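Search this site Enter keywords

The Dishes Are Still a Fair Test

Reading time: 4 minutes

Claims that a household robot is near have become common enough that boards, housing providers and care services now plan budgets around them. Before any such plan is approved, it would be prudent to ask what a machine can be relied upon to do with an ordinary set of dishes.

Clearing a table is not regarded as skilled work. It does, however, contain most of what makes domestic labor hard to automate. The items differ in size and depth. Some stand inside others. Glossy plastic throws back the ceiling lights and can mislead a vision system. Most of these difficulties come up with a few dollars' worth of tableware. 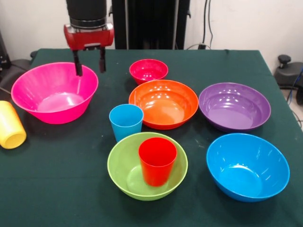

Bowls and cups on a cloth-covered table, with the gripper above the pink bowl.

A person meeting such a table sorts it without thought, small into large, cups to one side. The machine must settle where each rim is, how wide to open its fingers and what will move when something is touched. An error of a finger's width can be enough to spoil the attempt.

The trial reports published by Clinov are instructive on this point. Of 1382 attempts at stacking and sorting tableware, 76 percent were completed without help. The figure is respectable for research. In a kitchen it would mean that close to one item in 4 required a person to step in, and a person who must stand by has not been relieved of the chore.

Stacking deserves particular attention. Grasping one bowl by the rim is well understood. Once two bowls touch, the gripper has to hold one and leave the other where it is.

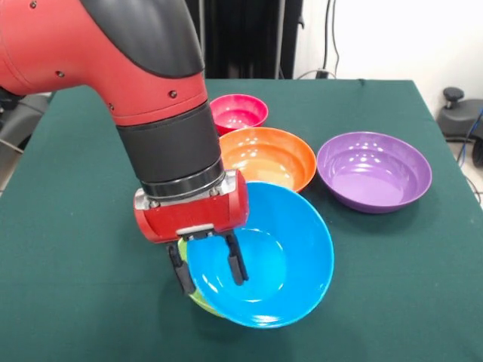

Osmont, writing in response to an earlier version of this essay, objects that the standard is too strict: a dishwasher cannot load itself either, and no household has sent one back for that reason. The objection has merit. A dishwasher, though, makes a narrow promise and keeps it. The robot is being sold on a broad one.

Shop floors offer a better prospect. At the Ahonen packing plant the trays are of one size and arrive at one height, and an arm of moderate ability can earn its place there. Homes do not hold still in this way - a plate may be left face down, or a cup dropped into a bowl, and the work changes.
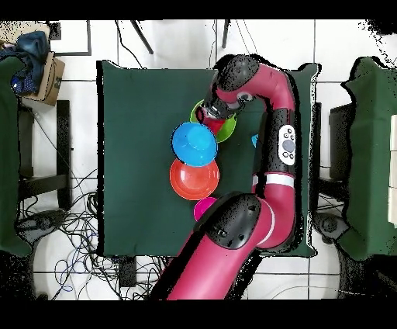

Una takes the opposite view from Osmont and holds that no arm should be placed in a care home until it can go a full month of meals without assistance. This office would not go so far. Supervised trials have value, provided that the hours of supervision are counted as labor and reported as such.

Our recommendation is modest. Purchasers should ask for results on mixed, touching and nested items, and should ask how often a person intervened. Suppliers who have those figures should publish them. Until then, staffing plans should assume that the dishes will be done by hand.

Contact | Copyright, all rights reserved | Back to top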